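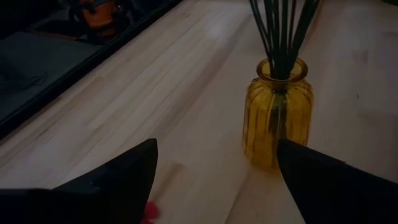

Wrist camera, Sekeck fingers open at the amber vase. Right finger is a lot closer to the glass than the left.

Ticket 427: Sekeck gripper closes off-center on ribbed glass
Opened by: Kevin Dunne, Gritville bench
Status: Open, sulking

Problem
Swapped the Tully gripper for the Sekeck on the same arm, same controller, same pick routine. The Tully centers on the vase. The Sekeck arrives with its right finger practically leaning on it and then closes as if everything were fine. The vase gets shoved left until the other finger meets it. Stems wobble. I wobble.

Tried so far
1. Re-homed the fingers. No change.
2. Reran hand-eye calibration with 40 poses. Error numbers looked lovely. No change.
3. Dropped closing speed from 345 to 14 in the controller. The vase now gets shoved very politely.
4. Put the Tully back on. Centered first try, the smug thing.
5. Sekeck again, with a plain mug. Centered.

So it only misbehaves on the vase. My money is on the pose estimate: translucent yellow glass, ribs, dark stems showing through it. That doesn't explain why the Tully is fine, unless its wider pads hide the error.

Reply from Grirelwood support, July 6, 2024
Please check that the tool offset was updated after the swap. The May firmware keeps the previous gripper's offset.

Kevin Dunne
It was not updated. The mug was luck, apparently. Rerunning tonight, leaving this open until I see the numbers.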